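Handheld gripper, second revision: jaws, pads and the slot problem

7/22/24

The first revision of the handheld gripper worked on blocks, tins and anything else with flat sides and some tolerance for being squashed. It did badly on thin upright items in slots, so most of the past weeks have gone into the jaws.

The drive is unchanged. The trigger pulls a cable, the cable pulls a carriage, and two links open and close the fingers symmetrically. I had considered a geared version, and printed one in April, but the backlash at the tips was worse than the cable stretch I was trying to get rid of. The cable stays. It now has a proper barrel adjuster from Bidby, fitted where I can reach it with the shell closed.

Pads. Revision one had soft pads glued to a flat plate. They peeled at the corners after a few sessions. The new fingers are boxier, the pad sits against a raised rim, and the edge no longer takes the sideways load. They are heavier than the old ones by more than I wanted. I have left the weight alone for now, as the return spring copes.

Opening is 38 mm between the pads when closed on the hard stop with the spacer fitted. The spacer is for calibration only. Forgetting to remove it cost me most of an evening and a long exchange of messages with someone at the Woldegiorgis workshop, where I had cut the parts.

Logging. The encoder on the carriage reports finger position, and the logger writes it alongside the video timestamp. I am using the Onderex board again. Its buffer holds 3000 samples before it has to write out, and the write causes a short gap. On the first revision I interpolated across the gap and did not think about it further. With thin packets the whole closing movement can fall inside it, so the file shows open, then closed, with nothing useful between. The fix was to run 2 buffers and swap them. Timing is now even to within what I can measure with the equipment I have.

Slots. A packet standing between dividers leaves very little room for a finger on either side. Coming in from directly above, the pads land on the dividers first. Tilting the tool helps, but then one pad touches early and the packet leans. I have settled on gripping the part that stands above the rim and lifting straight up. Short items will need narrower tips, and I have drawn a pair that tapers towards the end. They are not printed yet.

White paper under everything has made the video easier to work with, as the bench grain was confusing the tracking. It does move about if it is not taped.

Remaining jobs: strain relief on the encoder lead, a trigger that does not pinch, and a decision on whether to keep the Boltari bearings in the carriage or go back to plain bushes. The bearings run well but collect printing dust.
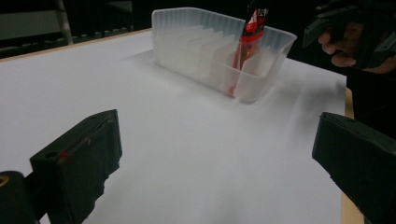
Boltari bearings did the same in my carriage until I put a felt wiper at each end, cut from an old furniture pad. Have you tried the taper with the rim kept on? I left the rim off mine to save width and the pads started creeping within a fortnight.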